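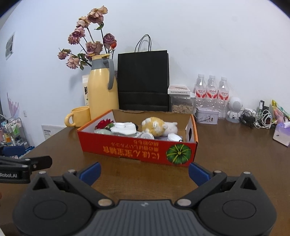 Safta Nedelcu asked again if we're building the thing or just buying parts for it, said the list has 2 motor orders on it and no finished arm. Fair point, noted. Irina Sima to answer under item 3.

Siltetden shared workshop, build night minutes, January 2026

1. Last minutes. Ok'd, no changes.

2. Gripper. Finger pads discussed. Blue ones stay for now, Safta wants to try a softer set on the plush toys before we cut more. Linkage screws to be checked before every session, not after. Box pickup is still the test task, soft stuff first, then the smooth round things. Nobody to change the grip force setting without writing it in the log!! Somebody did in September and we lost an evening.

3. Arm. Irina: shoulder joint is waiting on a bearing from Protance, ordered, no ship date. Elbow is printed but has to be redone, holes came out tight. She'll ream one first and see. Base plate from the Skirneck offcuts, fine as is.

4. Money. $300 left in the build fund. New motor driver would eat most of it. Agreed to wait til the bearing shows up.

5. Logging. Card fills up at 4,000 grabs, then it stops saving and dosen't warn you. Irina to write a script that moves old files. Safta will test.

6. AOB. Tymoshchuk bench vise is loose again, bolts needed. Labels on the power supplys please, two look the same and are not the same voltage.

Actions: Irina - bearing email, elbow, script. Safta - soft pads, vise bolts.

Next meeting same time, bring your own safety glasses.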